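2024年7月，Plirent 在 Trustham 的工作间办了今年头一回开放日，前前后后来了54位客人，比报名表上的人还多，椅子都是临时从隔壁借来的。天气闷热，门口的茶水添了又添，大家倒也不急着走，三三两两站着聊，很有几分街坊串门的味道。

这次开放日的主题是“家务活怎么教给机器”。负责接待的 Britta Böttcher 先带着客人在工作间里转了一圈，讲他们怎样请人在自家厨房里做些平常事，倒水、添粮、擦台面，一样一样录下来，再拿去给机械臂当学习材料。她说话不快，碰到年纪大些的客人没听清，就笑着从头再讲一遍，有位老先生还掏出小本子认认真真记了两页。

随后是 Ranby 机械臂的现场演示。它做的事情说来简单：拿起勺子，把豆子从一只碗舀到另一只碗里。第一次撒了几粒，孩子们笑成一团；第二次稳当多了，后排有人带头鼓起掌来。与 Plirent 合作的 Ruiz-Ortega 公司也派了两位工程师到场，专门回答大家的问题，从电费问到会不会夹着手，问什么的都有，他们都答得耐心。

演示之后，大家又围着屏幕看了好一阵录制的素材，其中讲得最细的是给小狗准备吃喝这一段。Böttcher 说，两只手各忙各的，一只握着绿水瓶的瓶盖，另一只悬在浅蓝色的食盆上方，旁边还敞着一袋狗粮，这样的配合人做起来不费心思，机器学起来却要下不少功夫。
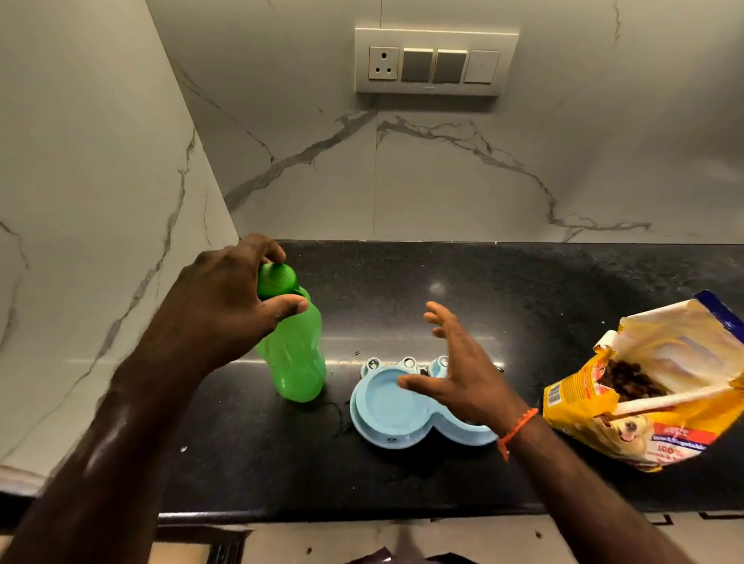 家里养狗的客人听到这里最来劲，有位阿姨说她家那只嘴刁得很，机器要是真能把饭喂好，她头一个报名试用。工程师们听了直乐，答应把她的话带回去，不过也老老实实交代，眼下离进家门还早，先得把舀勺子这门功课练扎实。

散场时，每位客人都领到了一张参观纪念卡，主办方备下的100张还剩了些，留给下一场用。下一场开放日定在8月，仍在原址举行，内容会添上叠毛巾和收拾餐具，想来的朋友可以提前在前台登记，带孩子来也欢迎。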